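3.2 What we bought, and what we should have bought

I'll be upfront about the money, because I always wish other papers were! When we planned the fabric handling work at Ilness, I put nearly everything into the Zallow arm and left the hand-held grippers as a small line near the bottom of the sheet. We ordered 4 of them from Hoson, plus 2 spare sets of fingers, and I thought that was generous. Then we logged 131 sessions with cloth, and the spares went faster than anything else in the budget (the pads more than the fingers, to be fair).

So for the next round I've moved pads onto their own line and priced them per month of use. Frayed edges like the ones in Figure 5 are what I now look for when I decide whether to reorder - a ragged bottom corner is easy to spot, and it takes no tools to check.

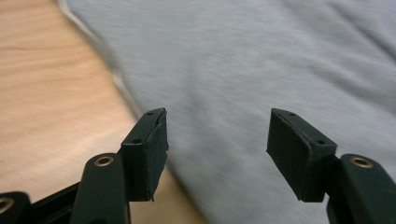

M. Procházka
Lab Manager and Corresponding Author

Figure 5. Hand-held gripper with its fingers open over gray fabric on a light wooden surface. The dark pads on the inner faces are a little worn at the bottom corners.

I'd also set aside money for fabric. We used plain gray cloth for most of the folding work, and I had it down as office supplies, so it never showed up in our cost per session. Table 2 puts it back in.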